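Home | Opinion | Letters | Columns | Archive

The clear plastic box will not save your nightstand

By Mavis Schumacher
December

Every winter the same advice comes back. Buy a see-through box with a handle, put your small things in it, and the bedroom will look after itself. I have read it in 4 magazines this month, and I have my doubts.
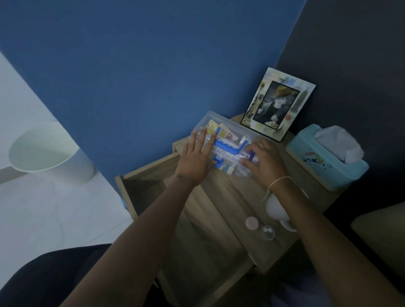 What the box is good at

I'll give it this much. A clear lid beats a drawer when you want a packet of something at night. The blue handle on this one makes it easy to pick up, and the latches at either end are a sensible idea. For a person who takes pills on a schedule, fine.

What it does to the furniture

But look at how much of an oak-finish cabinet it takes up. Add a picture frame and a tissue box and where does the book go? Where does the glass of water go? My neighbor Babar Qureshi swears by his and keeps his water on the floor. He has kicked it over 7 times.

The drawer was already there

Most bedside cabinets are sold with storage inside them. We fill that with old chargers and hotel pens, then pay for a second container to stand on top. Ans Dijkstra, who used to run a column on this page, once emptied hers and found 19 dead batteries. She bought a box anyway — a large one.

I would start with the drawer. Throw out the batteries, check the dates on the medicine, and put the packets where the pens were. If it still won't close, then go shopping. I suspect most people won't need to.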